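Minasent Bin Picking Demonstrations: Data Card

Summary
Minasent contains 326 teleoperated episodes of a robot arm picking mixed small items from a bin. It is maintained by the Vuvbridge manipulation group and distributed through Eze.

Collection
Operators controlled the arm remotely with the Ulon hand controller. Two operators contributed. Each episode ends when the operator releases the trigger after the last pick. Failed grasps are retained and marked in the field grasp_ok.

Contents
Joint positions, gripper commands and fixed-camera video are stored per episode. The annotation file lists 2471 grasp attempts.

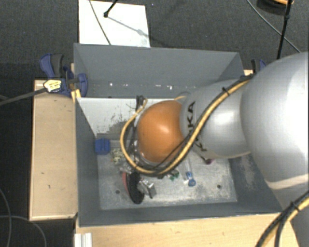
Known limitations
The arm and its cabling often hide the point of contact. Users training from video alone should consult the joint records for grasp timing.

Version 2 corrects timestamps in the December release.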